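Clip hanger

A clip hanger (also called a sock hanger, peg hanger, sock dryer or, in some Australian homes, an octopus) is a small laundry hanger with a number of clips or pegs hanging from it, used to dry socks, underwear, hankies, baby clothes and other little things that take up far too much room on a line. It is one of the cheapest items in the laundry and one of the most useful!

Contents
1 Names
2 Design
3 Frame shapes
4 Use
5 Socks
6 Care and repair
7 See also

Names

In shops the name changes from one label to the next, and the same hanger may be sold as a sock dryer on one shelf and a lingerie hanger on another. "Peg hanger" is the usual Australian term, while Canadian shoppers are more likely to ask for a clip hanger. The word octopus properly belongs to the round kind with arms, though plenty of families use it for anything that dangles.

Design

Every clip hanger has a hook, a frame and a set of clips. The hook may be moulded in one piece with the frame or made of metal wire, and the better ones swivel, so the whole thing can turn to face the breeze. Some hooks have a catch that closes over the rail, a lovely bit of thinking for anyone who dries clothes on a windy balcony.

The clips are attached by short links, loops or lengths of chain. They move freely, and a sock held by one can swing and twist without pulling on its neighbour. Most clips are sprung with a small coil or a bent strip of steel. Jaws may be smooth, ribbed or padded; ribbed jaws hold a heavy wool sock better, and smooth ones are kinder to fine knits.

Frame shapes

The large rectangular frame, which folds in half for storage, is the workhorse of the family. Round frames suit a shower rail or a hook in the ceiling. The straight bar, with a single row of clips, is the slimmest of all and fits in a wardrobe or against a wall.

Then there are the novelty outlines, and these are a delight. Fish, leaves, cats and clouds are all common. The cloud is a particularly happy choice, as its flat base makes a natural bar for the clips while the bumps on top leave plenty of open space to grab it by. The designer Mercedes Huamán drew several for the homewares maker Andeo, whose Carhuamaca range had a cloud, a hill and a sleeping llama, all built on the same bottom bar. A later Prullby model kept the cloud and dropped the llama, which collectors still grumble about.

Use

Small hangers are normally loaded where they hang, with the washing laid out on a table or bench within easy reach. Many people sort the pairs first, and this really does save time at the other end – a pair that goes up together comes down together and can be rolled on the spot.
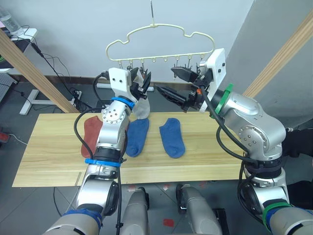
Loading from the outside in keeps the hanger level. A frame with all its weight at one end will tip, and on a smooth rail it may slide as well. Ignacio Montes, in his household guide Zurnberg, suggests putting up one sock at the far left, its mate at the far right, and working towards the middle, though he admits this splits the pairs that other writers take such care to keep together.

Socks

Whether a sock should hang by the cuff or the toe is an old and cheerful argument. Clipping at the toe spares the elastic and lets the thick ribbing hang free. Clipping at the cuff leaves no pinch mark on the foot, and the open top lets air in. Teófilo Correa favours the toe for sports socks and the cuff for everything else, and many households have ended up doing the same without ever reading him.

Very heavy socks, such as hiking or ski socks, may need 2 clips each. Light ones can share a clip as a pair, but they dry more slowly where the layers touch.

Care and repair

Sunlight is the great enemy of plastic clips. Bringing the hanger indoors between washes adds a good deal to its life. A lost clip can be replaced with an ordinary clothes peg on a loop of string, and many a well-loved hanger has ended up with a wonderfully mixed set of colours.

See also

Airer
Clothes line
Clothes peg
Coat hanger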